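Teleoperation notes: the bottle task at the Kondska bench

Newsletter, workshop section, January
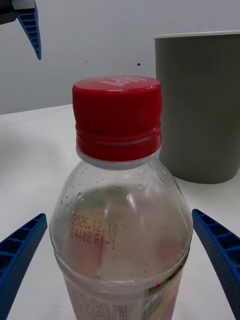 Since the last issue we have moved from block stacking to bottles, and the two-arm station has now recorded 328 demonstrations of a single job: hold the bottle with one gripper, deal with the cap using the other, then set everything down again. All of them were made by remote control. The operator sits at the leader arms, the follower arms copy the joint angles, and the wrist cameras and joint states are logged together from the first movement to the release.

The approach is the part that has taken most of the work. A clear bottle gives the policy very little to hold on to visually. The wall behind shows through the shoulder, the highlights move as the wrist moves, and the most reliable feature in the wrist view is the red cap. We therefore ask operators to bring the holding gripper in with the cap near the middle of the wrist image, and to stop with the fingers open on both sides before closing. The stop should last long enough to be visible in the log. Demonstrations in which the operator sweeps in and closes in one motion are kept, but in a separate folder, and they are not used for the first round of training.

Güven Demirtaş rewrote the operator sheet after going through the early recordings. The main changes are as follows.

Grip height. Close on the body of the bottle, under the ridge where the shoulder ends. The shoulder is domed, and fingers closed on it tend to ride upwards when the cap is turned.

Second arm. Keep it high and still until the first grip is complete. It may be in view of the other wrist camera - that is fine, and the policy should learn to see it there - but it should not drift. In the first batch 16 recordings were rejected for drift alone.

Closing speed. Use the slow setting on the trigger. The lattice fingers bend around the plastic, and a fast close pushes the bottle sideways before both fingers have made contact.

Other objects. Leave the cup on the table and move it between demonstrations. It should sometimes stand behind the bottle and sometimes well clear of it. A cup that never moves becomes a landmark, and we had that trouble with the tray in the Stulturik set.

Failed grasps. If the bottle tips, finish the demonstration by standing it up again with the same arm. Do not reach in by hand while the recorder is running. If it rolls off the table, discard the recording and note the time.

We compared remote control with guiding the arm by hand, which some readers asked about after the Nusus write-up. Hand guiding was quicker to learn and gave smoother paths for the single arm. For two arms it was awkward: one person cannot comfortably guide both, and the guiding hand keeps getting into the wrist view. Five trial recordings were enough to settle the matter for this task. We still use hand guiding to set rest positions and to check reach.

The recorder now writes a short marker when the trigger passes half travel. This makes it possible to cut each demonstration into approach, grasp and turn without watching it through. Markers are missing from recordings made with the old build, and those will have to be cut by eye. Anyone with a spare hour is welcome to help; the labelling page is on the internal server under Cordeiro, job 2115.

Next on the list is a bottle with a label of a different colour, followed by one with the cap already loosened. The training run on the present set starts once the last markers are in, and results will be given in the next issue, including the failures. Operators booking the station should allow a few minutes for the leader arms to be zeroed, and should leave both followers in the rest position when they finish.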